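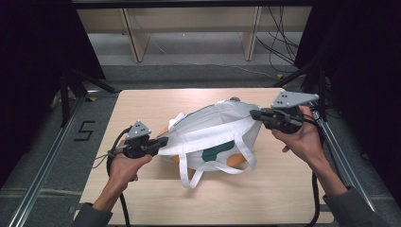

What is canvas?

Canvas is a strong, thick cloth. People use it for tents, sails, shoes and the tote bags you carry to the library or the store. A tote bag is a bag with an open top and two handles.

Most canvas today is made from cotton. Cotton grows as fluffy white bolls on a plant. After picking, machines pull out the seeds and twist the fluff into yarn.

Then the yarn is woven. Some threads run up and down, and others run side to side – over one, under one, over one, under one. The threads are packed close together, so the cloth is hard to tear.

Why are many totes off-white? That is the color of cotton before anyone bleaches or dyes it. Words, stripes and pictures are often printed on afterward with ink.

How do you pack one?

Stand the bag up and hold the top open. Put heavy things like books in first. Put soft or easily squashed things on top. If the bag keeps falling over, lay it on its side on a table and slide the first few things in.

Try it: pull a cotton ball apart and twist a little of it between your fingers. You have made a short piece of yarn. Now tug on it. Does it hold better than the fluff did?

Written by Covadonga Figueroa for Skyrme Kids
20/02/2019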